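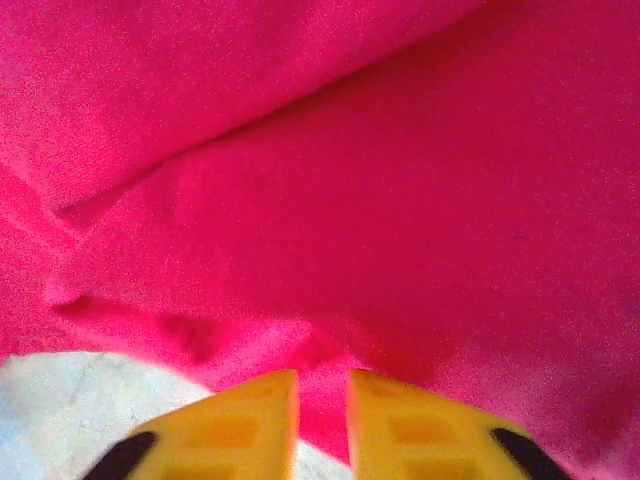 Sunday, 2:40 pm. Textile bench, folding day

Pink one again. Same trouble as last time: wont hold a crease. Fuzzy face grabs itself, so top layer drags the bottom layer along when you try to slide it square. Lifting and re-laying works better. Slow though.

Started from a bunched pile, no pre-smoothing. Pieter Molefe wants it that way for the whole Dunmore batch, says flat starts tell us nothing about laundry. Fine, but then the times in the old sheet (all flat starts) can't be compared. Put a line through them, didnt erase.

**What I did**

- shook out once, dropped, left as it fell
- found one corner, pinned it with a flat hand, pulled the opposite edge out
- smoothed from the middle toward the edges. NOT edge to edge, that just pushes the lump along
- half fold, half again, then thirds

Best time 57 sec. Worst 91, lost a corner under the second layer and went looking for it on the wrong side. Didn't write down the ones between, sorry, hands full. Will get the clicker out of the Prandby drawer next time.

**Folds in the pink**

Hard to tell a real edge from a crease on this stuff. Both give the same dark line. I went for a crease twice thinking it was the hem, and ended up pinching a double thickness. Feel for the hem with a fingertip first, it's stiffer. The striped cotton never does this, you just follow the stripe.

Small wrinkles in the middle are worse than big ones. A big fold you lift and it opens. The little pinched ones stay pinched until you press them out flat, and if you fold over the top of them you get a bump in the finished stack that leans everything over. Stack of pinks fell off the shelf at lunch for exactly this reason I think. Refolded, not timed.

**Fabric notes**

Weight on the Wultach label says 312 but doesnt give a unit. Assuming grams per sq meter, feels plausible for how it hangs?? Somebody please check against the order form before it goes in the table.

Sheds. Pink fluff on everything pale. Lint roller is nearly finished, put new ones on the list. Also don't do whites after pinks, wipe down in between.

Lighting: the bright lamp over the bench blows out the high parts of the folds, turns them almost red. Turned it down one notch after the break and the hollows were easier to read by eye. Leave it there please. If you move it write it down, I spent twenty minutes last month arguing with my own notes.

**Iron?**

Tried a quick press on a scrap, low heat, cloth over it. Creases come out but it flattens the nap and leaves a shiny patch. So no. Steam from a distance maybe. Ulberg steamer has a 600 ml tank, should be enough for one pile, it's in the cupbaord behind the hangers. Descale first, it spits.

**Next**

- blue fleece, same start, same fold order
- pinks again w/ steamer, compare the bump
- ask Pieter if thirds or quarters for the shelf, the sheet says both
- shelf liner, something grippy
- lint rollers!!

4:15 stopped. Pinks are folded in the left bin, scrap piece on top with the shiny patch facing up so you can see what I mean. Don't wash that one, I want to see if the nap comes back by itself overnight.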